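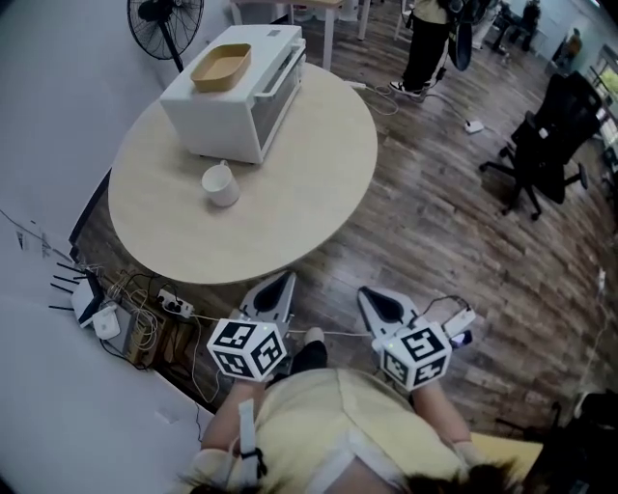

Pad wear is the first thing to check when you compare two hand-held grippers. Not grip force, not the software. Pads. We had the Tangen pair and the Viltlow pair in for kitchen jobs all of June and the worn pads fooled us for a week before anyone looked. Pick one dull task and stick with it – a white mug on a round table in front of a countertop oven will do fine, handle pointed at the oven so you have to come in from the open side. Same spot each time. Bit of tape under the table edge to mark where you stand.

Quick tips, in no order.

Strap the forearm. A gripper gets heavy after 19 or 20 tries and your wrist starts to droop, then the numbers droop too and you blame the fingers.

Marker cubes: wipe with a dry cloth, never a kitchen spray. Greasy thumbprint on one face and tracking jumps. Check the screws on the mount while you're there.

Cables. Run the side cable back along your arm and clip it at the elbow. Loose cable catches on oven handles, drawer knobs, everything. Ask me how I know.

Router and power strip on the floor, fine, but push them to the wall and keep the tangle out of where your feet go. Label both ends of each cord. Masking tape and a pen, takes two minutes.

Oven doors are the real test. Mugs are easy. Do the door cold, unplugged, and pull from the middle of the handle first. The Viltlow fingers slid on ours, the Tangen ones held but squeked. New pads fixed most of the slide.

Pads again – Skonico sells a softer set, 37 dollars for four. Worth it for mugs and glasses. Too soft for trays, they fold over at the tip. Wash in warm water, air dry overnight, no soap with lotion in it.

Controller: we ran both pairs off the Hukovero box. Let it warm up before you zero it. Zero again after lunch. Write down wich pads are on before you start or the whole afternoon is junk.

Swap pads at 400 grabs. The Tangen sheet says 2,000 and that may be true for foam blocks. Not for glazed mugs.

Storage: fingers open, pads not touching, shoebox with a towel in it. Dont hang them by the cable.

Updated 7 Aug 2026, pad price fixed.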